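Torberg bimanual bench kit: notes after a month of use

I said in March that I would write up the Torberg kit once I had put enough hours on it to have an opinion. I have now, and the opinion is mixed, mostly favorable on the mechanical side and less so on the software. Skip to the section on calibration if you already own one, because that is where I lost most of my time.

What you get

The kit is sold as a single order but arrives in three shipments. The frame extrusion and hardware come first, then the arms, then the electronics and power supplies. Ours were spread over enough days that I built the frame, squared it, and had time to get annoyed with it before there was anything to mount. The tabletop is not included. Torberg publishes a drawing with the cutout dimensions and leaves the material to you.

We are a small shop and the kit was bought to answer one question: can two inexpensive arms sort and place mixed light objects well enough that we would quote a cell built on them. Colleen Doucette wrote the test plan. I did the assembly and most of the running. Tyson Marchand handled the host computer and has his own list of complaints, a few of which I have borrowed.

Frame

The extrusion is black anodized aluminum, cut square, with clean tapped ends. I checked the corners after assembly and only had to shim one. The slot nuts are the drop-in type and the springs in them are weak, so expect to lose a few in vertical rails. Buy spares.

The arm mounts clamp to the side rails and can be moved along them. This is the best design decision in the product. We started with both arms near the front and moved them twice before settling. Each move takes a few minutes with a hex key, and then considerably longer in calibration, which I will get to.

One thing to watch: the mounts will take more torque than the clamps will. The manual gives a figure for the bolts and none for the clamps. Tighten by hand, then a quarter turn, and mark the position with a paint pen so you can see if anything has crept.

Arms and cabling

The links are stiff enough for the class. With the arm at full reach and something light in the gripper, I can see deflection if I look for it, and it does not matter for this kind of work. Backlash is worst at the wrist roll joint. The left arm was noticeably better than the right out of the box, and support told us this was within tolerance for both, which I have no way to dispute.

Cabling is external, bundled along the links. I prefer this to internal routing on a test kit, where you want to be able to swap a cable without taking a joint apart. The supplied ties are too narrow and dig into the jacket. I replaced them with hook-and-loop wrap and left more slack at the elbow than the manual shows.

Grippers

The stock fingers are angled and come to a point. They are good at getting in between objects and poor at holding anything round and smooth. The test plan leans on toy produce for the early rounds, as it is cheap, light, and awkwardly shaped. The peppers went well from the start. Anything close to a sphere tended to squirt out sideways when the fingers closed off center.

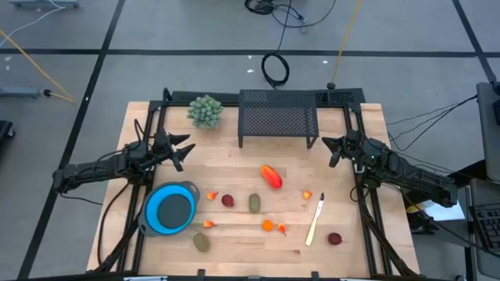 Sorting layout on the butcher-block top, with the rack at the far end and the blue-rimmed bowl at lower left.

Closing speed made more difference than closing force. The default profile ramps up and then stops hard on contact. I cut the final approach to a crawl and the round items became manageable. The parameter is in the gripper config file and not in the user interface, and the name it has been given does not suggest what it does. Search for "taper."

The butter knife is the item I would hand to anyone evaluating a gripper. It is thin, lies nearly flat, and the weight is not where the fingers want to grab it. Picking it up by the handle is workable. Picking it up by the blade is a waste of an afternoon. Colleen wants it kept in the plan, so it is in the plan.

Calibration

The supplied routine touches each arm to a set of reference points and solves for the base positions. It works if you do exactly what it expects. It fails without a useful message if you do not. Two specific problems:

The routine assumes the mounts are symmetric. If you have offset one arm along the rail, you have to enter the offset by hand in a file that gets overwritten on every software update. Keep a copy.

It also assumes the joints are at working temperature. Run both arms through the exercise cycle for 10 minutes first. I did the first few calibrations cold and then spent time chasing an error that went away by lunch.

Software

The motion library is fine. The operator interface is slow, and the log viewer drops lines when both arms are moving. Tyson ended up reading the raw log files with his own script. Updates are frequent, and the release notes are short enough to be of little help. I would hold at a known good version and update only between test rounds.

Support

Response was usually next morning. Gearóid Cronin on their support desk knew the product and sent a corrected config without making me reproduce the fault again. The first-line replies before the ticket reached him were copied from the manual.

Where it stands

Our target for the mixed round was a 95 percent placement rate over a full session. We reach that with peppers alone. We do not reach it yet with the full set, and nearly all of the misses are round items or the knife. I have ordered the wider finger blanks and will cut a pair with a shallow V and a soft pad.

I would buy the kit again for evaluation work. I would not put it in front of a customer with the stock fingers or the current interface. Finger drawings will go up here once I have a pair that holds.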